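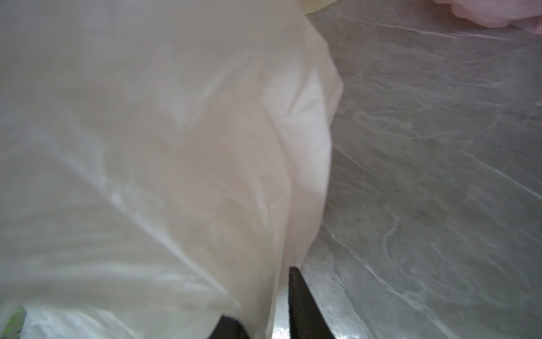 Petow Match Reports

October 20, 2026
By the Petow maintainers

Hello, and thanks for stopping by! Petow is a collection of 2,398 short match reports from lower-league and cup soccer, gathered up so that people who like both the game and a bit of text work can have something pleasant to practice on. It started as a folder on one of our laptops (a very untidy folder) and grew a good deal larger than we had planned.

What you get

One row per match, in a single CSV file. Each row has the home side, the away side, the final score, the competition, the half-time score where we could find it, and the report itself. Reports run from a couple of sentences up to 1,000 words, and we trimmed anything longer at the nearest paragraph break. There are 122 clubs in all, and 9 competitions, from early cup rounds down to a county trophy that hardly anyone outside the county follows.

Names and spelling

Club names gave us more trouble than everything else put together. Writers shorten them, fans nickname them, and a few clubs changed name halfway through a season. We settled on one spelling per club and put the others in aliases.csv, so please join on club_id and leave the written name alone if you can help it.

Known gaps

- February is thin. Plenty of matches get postponed that month, and a report on a frozen field tends to be one line long.
- Extra time and penalties are marked in the notes column only. The score column holds the result after 90 minutes.
- Replays are separate rows, linked by tie_id. Abandoned matches are left out.
- Home writers wrote most of the reports, and you can certainly tell when a goal was offside or a handball wasn't given!

Loading it

Any spreadsheet will open the file. If you use Troltum, point it at the folder and it will pick up both tables, though you'll need to set the encoding to UTF-8 by hand or the accented player names come out scrambled.

Fixes

Wrong score, missing scorer, a club filed under its rival? Open an issue with the match_id and, if you have one, a scan of the program or a newspaper cutting. We go through them in batches, usually on a weekend with no game on, so please bear with us if it takes a little while.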